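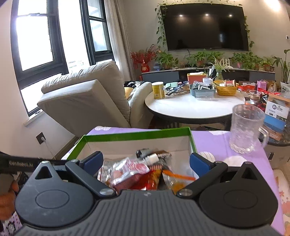
How do you stop a catch-all box from turning into a jumble of packets?
Empty it onto the table once a month, throw out what you won't use, and put back only what fits below the rim.

Start with anything that has been opened. Fold the top over, press the air out and clip it, or move the contents to a zip bag. Write the date on the bag in marker. Flat packets go in first, standing on edge like files. Tubes and bottles go at one end, caps up, so a leak shows early.

An open box with no lid works best on a table or a low shelf. Labels should face the side you reach from. Wipe the inside with warm water and a drop of dish soap, and let it dry fully before you refill it.

If the box is full again in a week, you need a second one, not a deeper one. Mine is from Pereyra and holds 16 packets on edge.

Comments

Marina Kourkoulas: Do you keep food and toiletries in the same box? I split mine after a shampoo leak.

Vasylyna Tymoshchuk: Masking tape is better for dates. Marker never comes off my bags.

Marina Kourkoulas: Good idea, will try the tape.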